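Hoveo Practitioner Forum
Data Collection > Two-Person Household Tasks
Thread: Minimum standard for accepting an episode

jdehaan_arkik
Posted Wednesday, 9:14 AM
Colleagues are invited to comment on the draft acceptance rule for hand-held gripper sessions. The Flulham set now holds 2,906 episodes, of which 1,199 involve cloth. Under the draft, any episode in which the operator hesitates for more than a moment would be removed before training.

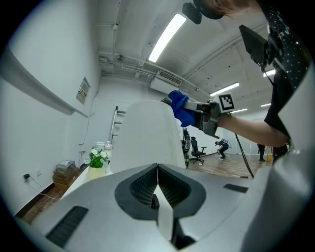

Does a dropped item make an episode unusable?
A dropped item is acceptable if the operator picks it up again and completes the task in the same recording.

Joris De Haan
Arkik

a_bartos
Posted Wednesday, 10:02 AM
I must object to the hesitation clause. Operators pause over soft items in order to find an edge, and the learner should be shown that pause. Removing it would leave us with fast grasps only, and the policy would then rush at every towel it meets. My own count of episodes lost under the draft is about 547, nearly all of them cloth.
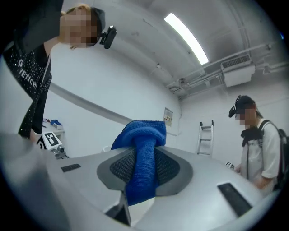

Blue knitted cloth held in the gripper, with two people standing nearby.

Anežka Bartoš

kinnear_r
Posted Wednesday, 10:40 AM
I support the draft as written. We kept the pauses in the Menon set last October and the trained arm stopped over the table for long periods. A shorter, cleaner set served us better.

a_bartos
Posted Wednesday, 11:05 AM
With respect, the Menon pauses came from operators waiting for spoken instructions. Those should indeed be cut. The two cases ought to be labeled separately.

k_domanski
Posted Wednesday, 1:31 PM
May I raise rigid items as well. Lamps and containers are handled by two people at one table, and the draft does not state whose recording decides acceptance.

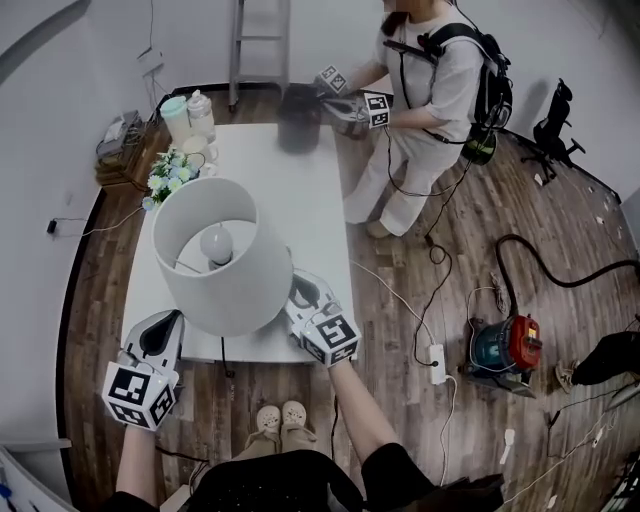
My proposal is that each operator's recording be judged separately, and that the pair be kept together only when both pass. A marker lost from view for a short time should be flagged for review and not rejected outright.

Konrad Domański

jdehaan_arkik
Posted Wednesday, 3:20 PM
Thank you. The clause will be reworded to cover waiting only. I will relabel 22 cloth episodes along the lines Ms. Bartoš suggests and post them. Mr. Kinnear's objection is noted and remains open.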